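Osolcombe glass collection to start in August

Households in Osolcombe will be able to leave glass out for curbside pickup starting in August, the town council decided by a vote of 6 to 2.

Bottles and jars can go in the new bins with labels still on. Drinking glasses, ovenware and window panes can't - they melt at a different temperature and can spoil a whole load at the Brillemthorpe plant. Residents now drive their glass to the Workneh Road drop-off, which will stay open through the winter.
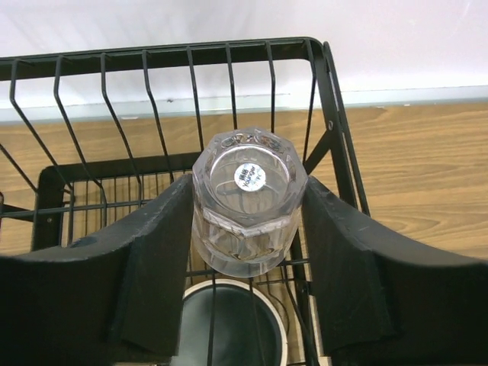
Yaa Issahaku told the council that the drop-off should take tumblers and other tableware in a separate container, as people will throw them in with the bottles anyway. Benedicta Mensah, speaking for the public works department, said the town had asked two haulers and neither wanted the material.

The first route covers 800 homes east of the river. Bins hold 13 gallons and will be delivered in July. Apartment buildings will share larger bins, and managers have been asked to send in their preferred locations - forms are at the town hall front desk.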